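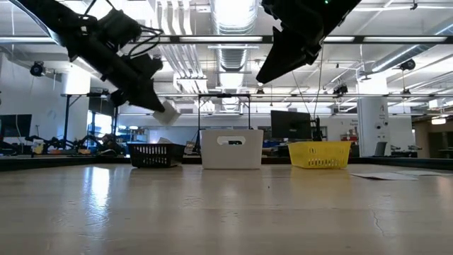 Edin Vukčević writes that he bought his baskets first and thought about the sorting after, and that now every drawer he empties ends in whichever basket is nearest to his hand.

Help > Small Storage > Table Sorting > Common Questions

Search the help pages
Type a word or an article number
Go

Sorting small things into baskets and bins: common questions

We collected on this page the questions which come most often to the Mullden help desk. They concern the sorting of small goods on a table: packets, short tubes, little boxes and similar. For shelves and hanging storage, please see article 2586.

Should every container have a different color?

It helps very much, especially if more than one person is sorting. A black basket, a white bin and a yellow basket can be told apart from the other side of the room, and you can say "yellow" to somebody instead of explaining. Labels are also good, but a label must be read, and it falls off.

If you have only one color at home, put a strip of colored tape on the front side. Do not put it on the bottom. We had this question too.

Basket with holes or bin with closed walls?

Use a basket with holes for things which are bigger than the holes. You see from the side how full it is, and dust does not collect so much in the corners. A bin with closed walls is better for anything thin or flat. Small packets like to stand up on their edge, and a corner can go through a slot and stay there.

A handle opening near the rim is practical, but do not fill above it.

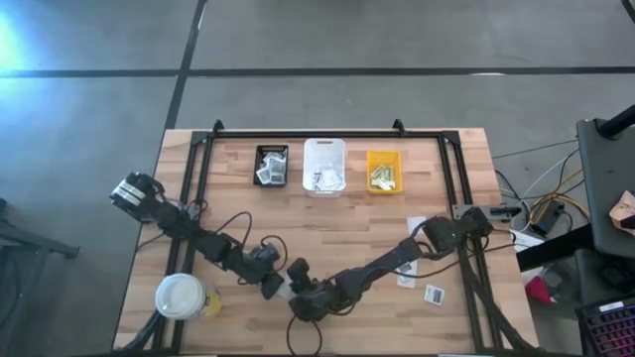
Packets left and middle, yellow-green pieces right.

How should the containers stand on the table?

In one row along the back, with some space between them. The front of the table stays for the things not yet sorted. If the containers stand wall to wall, you will drop things in the wrong one, and you will notice this much later.

The tallest container can stand in the middle. Some of our customers prefer it at the end of the row, on the side of the hand they do not use. Please try both.

Do long pieces need to be laid in order?

If they are round, we recommend it. Cylindrical pieces lying side by side take less room than the same pieces thrown in, and you can take out one without moving the others. For packets it makes no difference, a pile is fine.

What is the middle container for?

For things you have not decided about. Many people are against this at the beginning, they say it will become the junk bin. It will become the junk bin if you do not empty it. We advise to empty it every time you finish sorting, also when there are only a few pieces on the bottom.

How many kinds can one row hold?

The Eredon insert has 24 places, and customers ask if they should fill all of them. For daily use we think this is too many. Start with few kinds and divide one of them later, when it is really too full.

My containers slide on a smooth tabletop. What can I do?

Put a thin rubber mat under them, or four felt points under each. Felt slides a little too, but it does not scratch. On a wood tabletop we use nothing.

Can I have a drink on the sorting table?

You can, with a lid, and in a corner where you do not reach over it. Paper packets which became wet once should be thrown away.

How do I clean plastic baskets?

Warm water, a little dish soap, a soft brush for the holes. Let them dry upside down. The dishwasher is not recommended for the Bivarov baskets, the rim can bend.

Page last checked: 11 January 2022

Comments

Bošković
I did the tape on the front and my son still puts batteries with the tea. But the rest of the family understood it.

Edin Vukčević
Thank you for answering. I moved the white one to the end of the row and it is better for me, I am left-handed. One question more, is the rubber mat sold in 63 cm?

Mullden help desk
Dear Edin, yes, 63 cm is the shorter one. It can be cut with normal scissors.

tinroof
My undecided bin has been undecided for 2 years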